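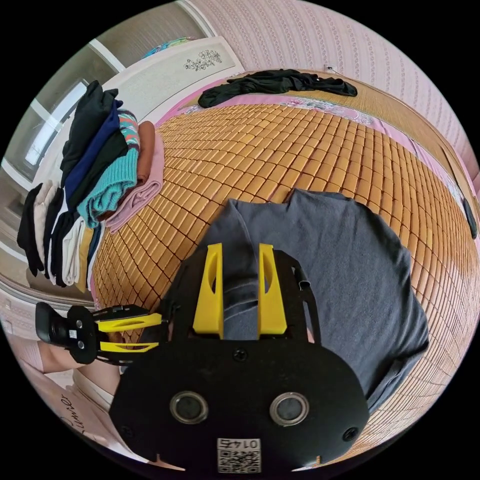 A dark gray T-shirt on a bamboo mat, with folded clothes stacked to the left.

Bamboo bed mats get another sales push, and a folding claim to go with it

Drustov, which sells bedding online, has started pitching its woven bamboo mat as a place to do the laundry folding as well as something to sleep on. The Hellik mat, made of small tiles joined in rows, went on sale again Tuesday at $36. The company says clothes folded on it come out "flatter and faster" than clothes folded on a bare mattress.

How much faster is harder to pin down. Drustov cites a survey of 767 customers, most of whom said they were happy with the mat. The survey did not ask anyone to time a load of laundry, and the company did not say how the customers were picked.

The basic idea is reasonable enough. A mattress sinks when you press on it, and a T-shirt smoothed out over a soft quilt tends to bunch up again. A firm surface helps. So does a kitchen table, which most households already have.

Aileen Javier, who runs the Cao laundry counter and folds shirts for a living, was not persuaded. "Cotton creases because it sat in the basket," she said. "Put whatever you like under it. You still have to pull the sleeves straight."

Drustov said a larger version will follow in February. It has not set a price, and the folding claim remains on the product page.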